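3.2 Materials and layout of the framing task

Framing a photograph at home is usually treated in the craft literature as a single act, but it is better understood as a short sequence of placements in which each layer limits the next. The set of parts used at the Corkthorpe site was kept small for this reason. It comprised an outer border, a mat, a backing sheet and a print. The parts were drawn from a stock of 12 frames bought from one supplier, Rimano, and were used as received.

The print must sit behind the mat opening, and the backing must hold both flat. Of the three inner layers, the mat caused the most difficulty in our pilot work. A mat that is even slightly out of line with the border leaves uneven margins, and the error is often noticed only once the backing is on. Figure 4 shows the parts at an intermediate stage, with the mat skewed inside the border and the print not yet in place. 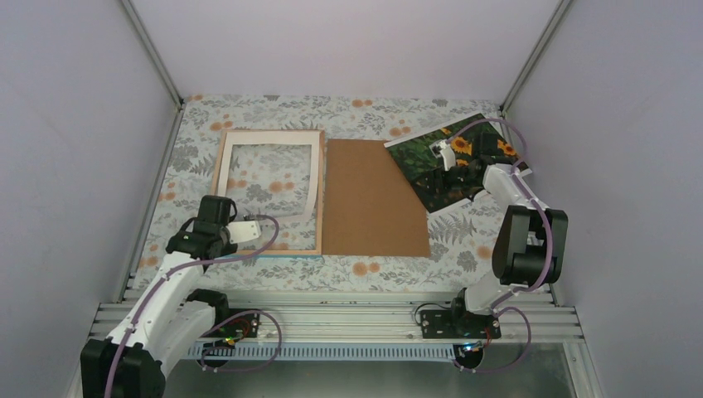

Page last modified: June, 14:20 | Section 3 of 6 | Revision 19

Figure 4. Frame, backing sheet and sunflower print on the patterned cloth. The mat bulges outward on its right side, and the cloth is visible through the opening.

The cloth was selected on practical grounds. A plain white surface made the white mat and the white edge of the print hard to tell apart from the table, and early coders working from still pictures disagreed on where the mat ended. The fern and flower pattern removed most of this disagreement – a gap between layers now shows as a patch of leaf or blossom. The same choice has a cost, as the orange flowers compete for attention with a brightly colored print. Villanueva's notes on the pilot sessions recommend a cloth with a single color of leaf for later work, and we agree.

Cardboard was preferred to thin paper as a backing. It keeps its shape when moved and can be squared against the border by its edges alone. It also carries no printing, so coders could not confuse it with the print.

Alignment was coded from 3587 still pictures using the Sjöberg scale, which scores the mat, the print and the backing separately. Of these, 2241 were taken before the print was placed. Pictures in which the mat had shifted were kept in the sample and scored on the same terms as the others – leaving them out would have hidden the stage at which most margin errors begin. Scores for the backing are reported in Section 4.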